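How the Rulto hand-held gripper kit teaches a robot
Published January 12, 2022 | Ages 7 and up, with an adult

A robot does not know how to pick things up. Somebody has to show it. One way is to hold the robot's arm and move it about, but robot arms are heavy and cost a lot of money. Another way is to give a person a tool shaped like a robot's hand and let the person do the job with that.

The Rulto kit works in the second way. It is made by Fenard, and schools and clubs can hire it through Whitlock. The kit comes in one case and holds 2 hand-held grippers, 2 chargers, a memory card and a printed book of 16 household jobs.

What is a gripper?

A gripper is a simple hand. Your own hand has four fingers and a thumb. A Rulto gripper has two fingers, and they can only do two things: move together and move apart. When they move together on an object, they pinch it. Engineers call this a parallel grip.

Each gripper has a handle for the person and a camera that looks out over the fingers. The camera films whatever the fingers are doing. A sensor inside measures how wide the fingers are open. Both sets of information go onto the memory card.

Job 7: the bag and the bin

Some jobs in the book use hard things, such as cups and spoons. Hard things keep their shape, so a robot can learn them fairly quickly. Job 7 uses a plastic bag and a bin. A bag is harder work. It folds, crumples and changes shape each time it is touched, and it can slide out from between the fingers.

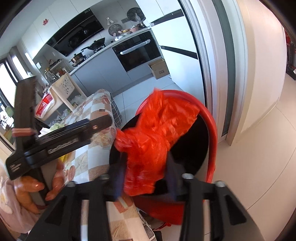 Why does the person have to do the same job many times?

One recording shows the robot one way of doing the job. If the bag is folded differently the next time, that recording may not help. With many recordings, the computer can look for the parts that stay the same, such as where the fingers need to be when they close.

The book asks for up to 7 recordings before a rest. Arms get tired, and tired arms make shaky films – the computer learns the shaking as well.

What we thought of it

We tried the kit at the Vilgate club. The fingers close smoothly and the handle suits an adult hand. Smaller hands have to stretch to reach the trigger. Fenard plans a smaller handle for July. The job book is clear, but the print is small.

Keep your own fingers away from the gripper's fingers while they are closing.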